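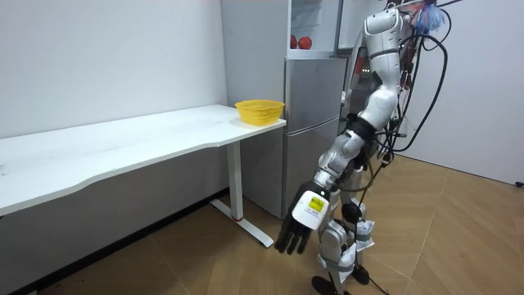 KINYUA, September 1, 2024

Zevdale Studios opened its main production building to trade visitors over the weekend. The tour covered the two stages used for the mythological serial Clirno, the costume store, the sound suite and the visual effects floor. Groups were limited by the width of the catwalks on Stage 2 and each circuit took most of a morning.

Stage 1 holds the permanent palace set. The floor area is 3,590 square feet, with the throne room at the north end and a corridor that doubles as a temple passage when the wall panels are turned. The panels are painted on both faces and run on a ceiling track. Hemant Bhatt, the production designer, said a full change from palace to temple takes his crew less than a shift. The columns are hollow and carry cable for the practical lamps, so a flame effect can be dimmed from the lighting desk without a technician on the floor.

Stage 2 is smaller, at 2,684 square feet, and is painted green on three sides. Ocean and sky sequences are recorded there. Most of the wire work for the second season was done on this stage between the start of April and the monsoon break. The rig is a four-point system with a manual backup on each line. Visitors were shown the load log but not a live lift.

The costume store is on the upper level. Each principal character has a numbered rail, and each outfit has a continuity card listing the episodes in which it appears, the jewelry worn with it and any damage visible on screen. Asuka Chiba runs the department. The armor is molded foam with a metallic coat, replaced at the elbows and shoulders every few weeks. Headdresses are stored on individual stands. The heaviest one is worn only in close shots, and a lighter copy is used for anything that involves walking.

Sound took the longest. Dialogue on Clirno is recorded live where possible, but the fans on Stage 2 make this impractical for wind scenes, and those are replaced in the studio. Cempaka Hidayat played the same exchange in both versions. The replaced lines were cleaner and slightly closer to the microphone than the picture suggested. A room tone track is added underneath to correct this.

On the effects floor, Tumaini Chege presented a shot from the coming story arc in which the river goddess divides the army. The water is a simulation at the center of the shot and painted plates at the sides. Crowd figures beyond the third row are digital. The team delivers for a daily broadcast slot, and the schedule allows two rounds of notes per shot. Files are then sent to Nadero for grading and final assembly.

Questions were taken at the end by the series producer, Ruairi Geddes. He confirmed that the current arc will run to the end of the festival period and that the palace set will be kept for a spin-off. He did not name the channel or the lead. Asked about the move from weekly to daily episodes, he said the writing team had been enlarged first and the shooting units afterward, and that the episode bank has held steady ever since.

Photography was not permitted on either stage. Parking is at the east gate, and the walk to reception is uncovered.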